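Culteo case documentation software, desktop edition: review

Culteo is a records package for small organisations that document arrests, detentions and trials. It stores three kinds of record (person, event, source) and the links between them. I used it from April onwards to move our detention files out of a set of spreadsheets, 1355 rows in all, and the notes below come from that work.

Installation is a single package and needs no network connection. The database is one encrypted file. A passphrase is required at each start and cannot be recovered if lost, so it should be written down and kept under lock before any real data goes in.

Import accepts CSV only. The mapping screen matches column names to fields and can save the mapping for later use. Of the 1355 rows, 296 were rejected on the first pass. Almost all of these had a partial date, such as a month and year with no day. Culteo does support partial dates, but the importer wants the missing part entered as two zeros. The manual gives this in an appendix on transliteration.

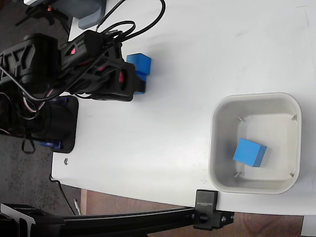

Names are handled well. Each person record takes any number of spellings, each tagged with script and source, and the search covers all of them. A detainee who appears under one spelling in a court summons and another in a family statement stays a single record. Merging two records keeps the history of both, and a merge can be undone.

Places of detention are separate records with opening and closing dates. Transfers are entered as events with a "from" and a "to". If the two places are the same, the program accepts the entry without warning. I reported this to Žydrūnas Rätsep at Culteo, who confirmed it and gave no date for a fix.

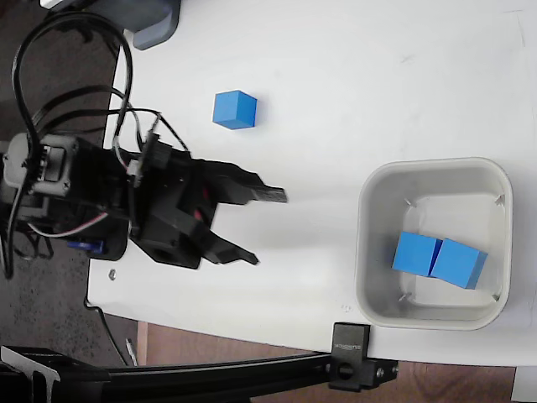 SOURCES AND CONSENT

Every statement in a record can be tied to a source, and every source carries a consent level: internal, shared with partners, or public. Reports leave out anything above the chosen level. I tested this with 200 records and found one leak: the file name of an attached document is printed even when the document itself is withheld. Rename attachments before use.

Free text notes are limited to 2000 characters. That is short for an interview summary. Moura, which we used before, has no limit, but it has no consent levels either.

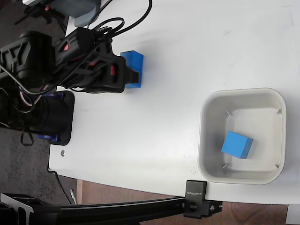
REPORTS AND EXPORT

Four report layouts are supplied. The chronology is the useful one and can go into a submission with little editing. The export to Foden format kept all links in my test. The export to Pradby dropped the alternative spellings.

Recommended for teams of up to five with someone willing to read the manual through.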